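Notebook > Sallow Lab > Student projects > Duster task

Prev entry Index Parts list Next entry

May, 3:40 pm. Shelf clearing, left arm.

Reran the shelf task after the gripper offset fix. Team name on the sheet is still Nollosik. Target for the Fladov round is 100 logged episodes with the lower board included; the practice set so far covers the upper board only. Config 141 loaded, wrist speed limit at 200 mm/s.

Paper scraps as litter, mixed colors, same two-tier shelf. Duster goes in flat between the boards and sweeps across the lower one. Right arm parked clear. 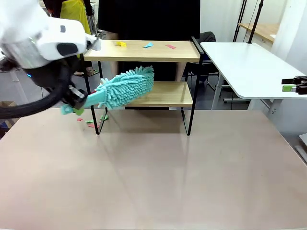 Clearance is the main issue. The chenille head compresses going in and pushes back on the wrist, so the commanded height and the real height disagree. Lowered stiffness in z one step. Entry is smoother, but pressure on the board drops toward the far end of the stroke.

Scraps on the tabletop count as cleared under the Khokhar scoring sheet. Scraps still on either board do not. Upper board gets its own pass, with a separate start pose.

Episode 3077 has a bad timestamp. Exclude it from training.

To do: re-tape the shelf leg positions, shorten the retreat move, check handle slip in the left gripper between episodes.

Sallow Lab notebook | Contact | Back to top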